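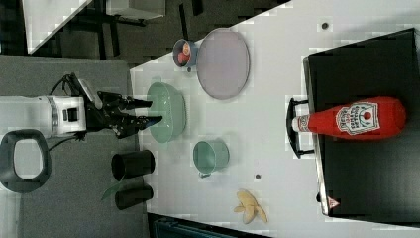

**Ticket 2674 – Fleet transfer: aircraft hours not carried over to Minder**

Opened: February 19, 2020
Priority: 2
Status: Closed
Reported by: Britavus maintenance planning

**Problem as reported**

Four turboprops moved from the Cevier operating certificate to Britavus at the start of the month. The airframe records were exported from Cevier's system and loaded into Minder using the standard transfer file. Three of the aircraft look fine. The fourth shows total flight hours lower than the figure in the paper logbook, and the next A check is listed as due in 155 hours when planning expected it much sooner.

The aircraft is at Lungu for cabin repainting and isn't due back on the line until the end of the week, so no flights are affected yet. Planning has put a manual hold on it.

**First checks**

- Confirmed the tail number in Minder matches the one on the transfer form.
- Confirmed the import finished without errors. The log shows 1299 lines read and 1299 lines written.
- Reloaded the record in a test copy. Same result.
- Asked Britavus for a scan of the last two logbook pages. Received after lunch.

The scan shows that the aircraft flew for Cevier for several days after the export was made. Those sectors were entered on paper and later keyed into Cevier's system, but the export had already been sent. The other three were parked by then, which explains why their totals agree.

That accounts for most of the gap but not all of it. With the missing sectors added by hand, the total was still short by a few hours.
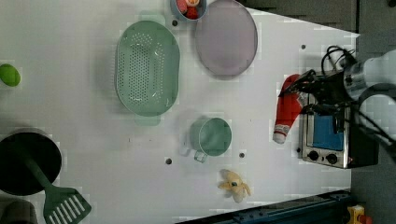 ### Update – second cause

The remaining difference comes from a test flight after a propeller change. Cevier records test flights under their own code, and Minder has no matching code in the import table. Lines with an unknown code are written to the record but left out of the running total. No warning is shown, so the import looks clean.

We checked the other three aircraft for the same code. None had a test flight in the period covered by the file.

**Fix applied**

1. Added Cevier's test flight code to the import table and set it to count towards airframe hours and landings.
2. Asked Cevier for a fresh export with a cut-off after the last sector flown.
3. Deleted the first import for this aircraft only and loaded the new file.
4. Ran the totals report and sent it to Britavus to compare with the logbook.

Britavus replied that hours and landings now agree. The A check date has moved forward and planning has booked a slot. The manual hold was lifted by their own staff.

**Still open**

Minder should give a warning when it meets a code it doesn't know – raised separately as a change request. Until that is done, run the unmatched codes report after every transfer file, including files from operators we have dealt with before.

Engine and propeller hours are kept in separate records and were not part of this ticket. Britavus will check those against the shop papers and open a new ticket if anything is wrong.

Closed with the customer's agreement.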